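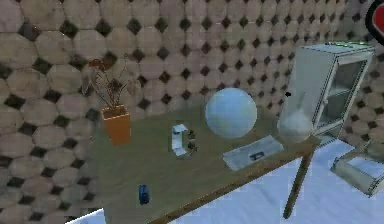

2019-11-18

Back at the desk after a week and a bit of not writing a word of the novel, so I'm starting with the notebook to get my hand moving. Everyone in the writing workshop has been told to keep one of these and leave it in the shared folder, and I'm behind, so if you're reading mine before we meet, sorry, you get two weeks' worth of muddle in one go.

Where things are: Steltwood (still the working title, still the name of the village, I know some of you think it sounds like a garden centre) is stuck in chapter 9. The sisters have got to the ferry office, the office is shut, and they have stood outside it for four drafts now. I rewrote the opening of the chapter this morning and got 827 words, which is the best morning since the clocks changed. Then I read them back over lunch and most of it was weather. I do this every time I don't know what a person wants. Up comes a bit of wind off the estuary and a paragraph goes by very pleasantly and nothing has happened.

So this afternoon I tried the exercise from last session, the one where you write the chapter as a letter from the character who isn't in it. I picked the mother. I didn't expect much, I've always been a bit rude about letter exercises, but she came out furious! Two pages, hardly a comma in it. She knows exactly why they've gone to the ferry and she thinks the younger one put the older one up to it, and I had it the other way round in my plan. I've left the plan alone for now. I want to sleep on it, because if she's right then chapters 3 and 4 need pulling about, and the scene with the coat has to go to the other sister, and I like the scene with the coat where it is.

Note for self: the coat is green in chapter 3 and navy in chapter 6. Fix.

Also tried reading the whole of chapter 8 out loud into my phone and playing it back while I did the washing up. Would recommend to anyone, though it is horrible. I say "suddenly" far more than I thought, and there's a sentence on the landing with the word "door" in it three times. I ran out of breath twice in the argument, both times in places where I'd joined things up with "and" to sound breathless on purpose, so perhaps that's fair enough. The dialogue held up better than the rest. The bit between the sisters on the bus I didn't want to touch at all, and I can't say that about much.

Sendine news, for those who asked. They are taking short stories again until the end of November, and the limit has gone down, so the lighthouse one is too long for them as it stands. I could cut it. I had a go with a pencil on Thursday and got rid of the first page and a half without missing any of it, which makes me wonder what I was up to when I wrote it. The middle is harder. There's the aunt, who does nothing for the plot and has all the best lines, and I've been moving her in and out of the story since summer. If somebody has half an hour before the deadline I'd be glad of a second pair of eyes on the aunt question. I'll put both versions in the folder, with and without.

Belkadi said no to the poems, by the way. A nice no, with a line at the bottom saying they'd liked the second one and to send again. I was low for a day and then I wasn't. I've sent the same set to Cundilar with the order changed, second one first. I know we said we'd each try for 100 rejections and treat it as a game, and I do mostly, but some of them still land.

Something I've been chewing on from the last meeting. We got talking about whether you have to believe in the book while you're writing it, and I said yes very loudly and went home and thought, well, I don't, most days. On most days I believe in the next paragraph if I'm lucky. I have a fair bit of faith in the sisters as people, I could tell you what either of them would order in a café, but the book as a thing with a cover and a back page, no, that comes and goes. I'd like to know how it is for the rest of you. Maybe we could give it ten minutes at the start next time, before we get stuck into the pages.

Odds and ends:

The fountain pen is leaking again, I've gone back to the cheap blue ones. Handwriting first and typing up in the evening still works better for me than going straight to the screen - slower, but I fix a lot on the way across without noticing I'm doing it.

Tried getting up at half five. Did it on 2 mornings and was useless by teatime. Half six will do.

Need to find out: would a small ferry office have had a telephone that the public could use? Mine is set in the fifties. If it did, the whole chapter falls over, as they'd simply ring. Somebody in the group must know, or have a parent who would.

Names: the ferryman needs one. He's been "the ferryman" for sixty pages and it's starting to look mythical.

Tomorrow: leave the weather alone. Start the chapter with the older sister knocking on the shut door and somebody answering it. I have no idea who.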